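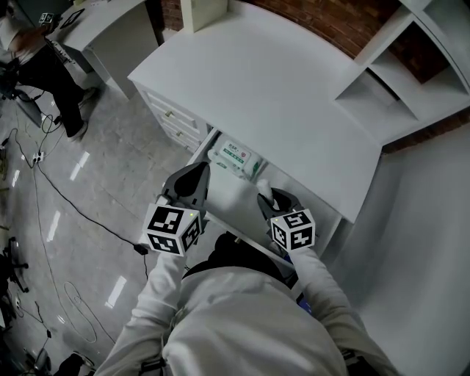
Members' gripper build moves on to drawers

A shared workshop in Fundach has finished the second version of its hand-held grippers, and members have started using them on ordinary household jobs. Drawers are first on the list. The project, known in the workshop as Gurnetti, began in May as a plan for one gripper on a stick and has grown into a set of matched pairs, one for each hand.

The fingers are dark grey and curved, and each gripper carries a white cube with black-and-white square markers on its faces. The markers let the tracking software work out where each hand is and which way it is turned. In the first version there was a single flat marker on the back of the grip, and the software lost it whenever the wearer reached down or turned a wrist. With a cube, at least one face is usually in view.

Picking up small items from an open drawer is harder than it sounds. The sides get in the way of the cubes, packets lie against each other, and the wearer has to lean over the desk to reach the back. The group is recording the movements so that they can later be played through a two-armed robot which is still being put together. Its frame is built and one of the arms has been wired.

So far the group has kept 900 recordings out of 2,906 attempts. Most of the rest were dropped in the early weeks, when the tracking was at its worst. Sessions now last 54 minutes, after which the pair swap over or stop for the evening. Longer ones were tried, but wrists got tired and the movements became careless.

Parts have come from several places. The finger moulds were made in the workshop, and the small motors for the robot were bought second-hand from Duda, a repair shop in nearby Cleduria. The robot's second arm is waiting for a shoulder bracket, which had to be redrawn after the first one cracked under load.

The group has 14 members, and almost all of them have taken a turn with the grippers. Cupboard doors and folded cloths come next, followed by jars with screw lids if the new finger pads arrive in time. The drawings for the cube mount will be shared with other workshops once the screw holes have been corrected.

Gurnetti meets on Thursday evenings at seven. Visitors can try a pair of grippers but should ask at the front desk first, as space between the desks is limited.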